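Tilla two-finger gripper, demo unit
On view at the Gornau open day, Hall 2, from 10 a.m.

Tilla is the small-parts gripper from Brarneck. At the open day it runs on a white arm at the demo table, and visitors can ask for a pick at any time between the scheduled runs. Part no. 367, weight and mounting data on request.

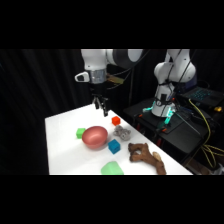 Tilla opens to 127 mm and closes on anything from a thin sheet up to that width. The fingers are slim so they can reach into tight spots. The table is set with mixed items for this reason – cubes, a bowl, a plush toy and a piece of driftwood, all within reach of one arm. No tool change is needed between them.

Mounting
The gripper bolts to the wrist flange. Cables run up the outside of the arm and are held with straps. Allow 22 minutes for a first fitting.
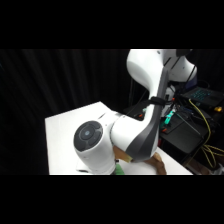
Arm with cables strapped along the forearm.

Camera
A small camera at the wrist comes with the demo package. It looks down past the fingers, so the operator can check the approach on screen.

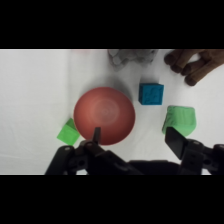
Wrist view: red bowl with a green cube at the rim.

Soft goods
Cloth is the hardest item on the program and gets its own run in the afternoon. Grip force is set lower for this run. The standard pads are used. 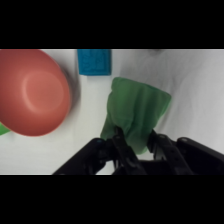 Vukadinović wrote after the April open day that the force setting should be on the front page of the manual, and asked if the pads can be ordered singly. They can, under part no. 971.

Demo units may be borrowed for two weeks. Ask at the Brarneck desk in Gornau.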